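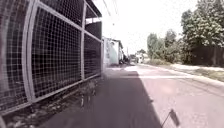
Your Enchilada Sauce Questions, Answered

I get so many emails about my red enchilada sauce that I finally put the usual ones on a page. Last updated August 2024, and I'll keep adding to it when new ones come in!

Which chiles do you use?
Guajillos and anchos, mostly guajillos. For one batch I use 13 guajillos and 5 anchos, stems and seeds out. If your anchos are huge, drop one and see how you like it.

Is it very spicy?
Not really! My kids eat it. If you want some heat, toss in 2 dried árbol chiles and taste before you add any more (they sneak up on you).

Mine came out bitter. What did I do wrong?
You probably toasted the chiles too long. They need a few seconds on each side, just until you can smell them - if they go black, start over with new ones. I've tried rescuing a burnt batch with sugar and it tasted like burnt chiles with sugar.

Do I have to strain it?
With a strong blender, no. With mine, yes. My friend Yolotzin Rosales never strains hers and likes the little bits of skin, so it's up to you.

Can I use chili powder instead?
You can make a nice sauce that way, but it's a different recipe. I'm working on a quick version and hope to have it up in January.

Corn or flour tortillas?
Corn, please. Warm them in a little oil first so they don't split when you roll them. Day-old ones hold up better than fresh.

What cheese goes inside?
Queso Oaxaca if I can find it, Monterey Jack when I can't. I save the cotija for the top.

Does the sauce freeze?
Beautifully. I freeze it flat in zip bags and use it within a few months. It can look separated once it thaws, so whisk it in the pan while it warms up.

Where did the recipe come from?
Rocío Sandoval, my old neighbor, taught me the base. The pinch of cinnamon is mine and she does not approve.

Can I double it?
Sure, just blend it in two rounds. I once filled the blender to the top and was wiping red sauce off the cabinets all evening.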